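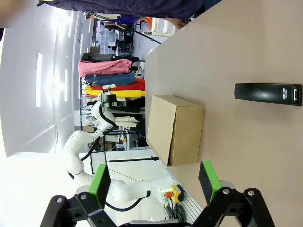 Unit 4. Residential Lighting: Lamps, Layers and Placement

Interior Finishes and Fittings, Course Handout
Instructor: Chutima Phetsri

4.1 Purpose of this unit

Students who complete this unit should be able to read the information printed on a lamp package, choose a suitable color temperature for a room, and mark the position of each fixture on a floor plan. The unit assumes that Unit 3 (Walls and Ceilings) has been completed. Electrical installation is outside the scope of the course. All wiring must be carried out by a licensed electrician under the local code.

4.2 Terms

Lamp. In the trade, the lamp is the light source itself, commonly called the bulb. The housing that holds it is the fixture or luminaire. Students are expected to use these words correctly in all written work.

Lumen. The unit of light output. A higher number means more light leaves the lamp. Lumens have replaced watts as the usual way to compare household lamps, as watts measure only the power drawn.

Color temperature. Stated in kelvins (K). Low values look warm and yellowish; high values look cool and bluish. A lamp marked 3,000 K is generally described as warm white or soft white, depending on the maker.

Color rendering index (CRI). A measure of how faithfully a light source shows the colors of objects, compared with a reference source. It should be checked wherever paint, fabric or food will be judged by eye.

Beam angle. The spread of light from a directional lamp, in degrees. A lamp with a beam angle of 30 degrees is suitable for accenting a picture or a shelf. It is too narrow for the general lighting of a room.

4.3 The layered approach

Ambient lighting provides the general level of light that allows a person to cross a room safely. It may come from a ceiling fixture, from recessed fixtures, or from light reflected off the ceiling.

Task lighting serves a particular activity such as reading, sewing or preparing food. The source should be placed so that the hand or head of the user does not cast a shadow on the work. For a right-handed person at a desk, this normally means placing the lamp on the left.

Accent lighting draws attention to an object or a surface. It should be used sparingly. When every wall is accented, the eye has no place to settle and the effect is lost. 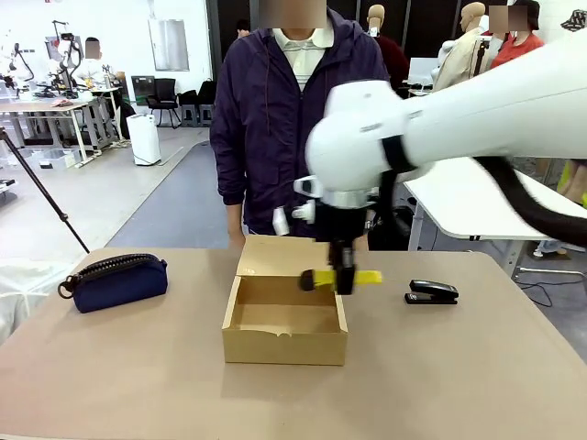 Robotic arm above an open cardboard box.

4.4 Placement of wall fixtures

Wall sconces in hallways and living rooms are usually mounted slightly above eye level, so that a standing adult does not look directly into the lamp. Where the ceiling is unusually high, the fixture may be raised, but the lower opening of the shade should be checked from a seated position as well.

At a bathroom mirror, a pair of fixtures on either side gives more even light on the face than one fixture above it. If only the upper position is available, a wide fixture with a diffusing shade is preferred.

Beside a bed, the fixture should light the page of a book held by a seated reader. The switch must be within reach of a person lying down. Students frequently omit the switch from their drawings, and marks will be deducted for this.

4.5 Estimating light output

For the exercises in this unit, multiply the floor area of the room by the target light level. In metric units, area in square meters multiplied by lux gives lumens. The result is the light that must reach the surface. Shades, dark walls and dust all reduce it, and the total output of the lamps must therefore be higher.

Worked case: The Duangkaew residence has a small study with a floor area of 8 square meters. The client asks for 500 lux at the desk but accepts a much lower level elsewhere. Lighting the whole room to the desk level would be wasteful. The correct solution is a modest ambient layer, calculated for the full floor area, with a separate adjustable task lamp at the desk.

Students should show both calculations and state the allowance made for losses. 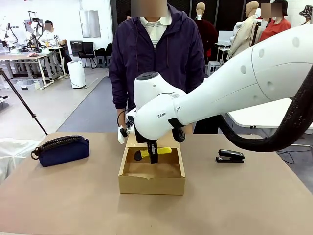 Page 3

4.6 Dimming and controls

Not every LED lamp can be dimmed. The package must state that the lamp is dimmable, and the dimmer itself must be suited to LED loads. A poor match may cause flicker, buzzing, or a lamp that fails to switch off completely. Where a lamp maker publishes a list of tested dimmers, the model number should be copied into the fixture schedule.

Separate layers should have separate switches. In an open-plan room, plan at least one control near each entrance.

4.7 Sample fixture schedule

Fixture A: Plirby ceiling fixture, opal glass shade. Living room, center. Dimmed.
Fixture B: Rillidik wall sconce, brushed finish. Hallway, one pair. Switched at both ends.
Fixture C: Cida desk lamp, adjustable arm. Study. Switch on base.

4.8 Assignment

Prepare a lighting plan for a room of your choice. Submit a floor plan to scale, a fixture schedule in the form shown in 4.7, and a one-page written statement explaining the choice of color temperature. Plans drawn in pencil are accepted if all lettering is legible.

Work is due at the last class meeting in October. Late submissions require the written approval of the instructor.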